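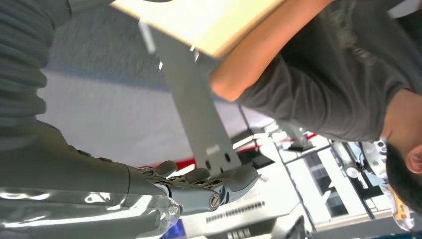

Should a water pump be replaced whenever the timing belt is? The evidence for doing so every time is thinner than the trade assumes.

4.2 Pump condition at belt change

Flestance supplied records for 39 engines serviced at its Arriaga shop. Of these, 29 received a new pump with the belt. Only 7 of the removed pumps had a written fault, and in most cases the note said no more than "weep" or "noisy." 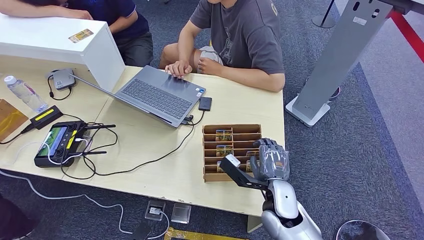

Drivetrain Reliability Group, Ukska

The shop reads those notes as proof that the kit pays for itself. We are less sure. A stain at the weep hole can mean a failing seal, or it can mean normal seepage that dried years ago, and the mechanics had no shared rule for telling them apart. Plotted, pump age against mileage shows a wide spread; the spread is wide and we would not fit a line to it.
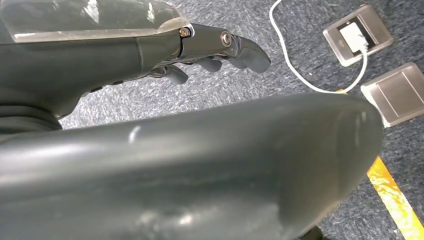
Nor do the Edden records settle the matter. They cover more than 30 engines, but pump brand was left blank on most sheets, so original and aftermarket parts cannot be separated. Labor savings are real when the belt is already off. Whether they justify the part is a separate question, taken up in Section 5.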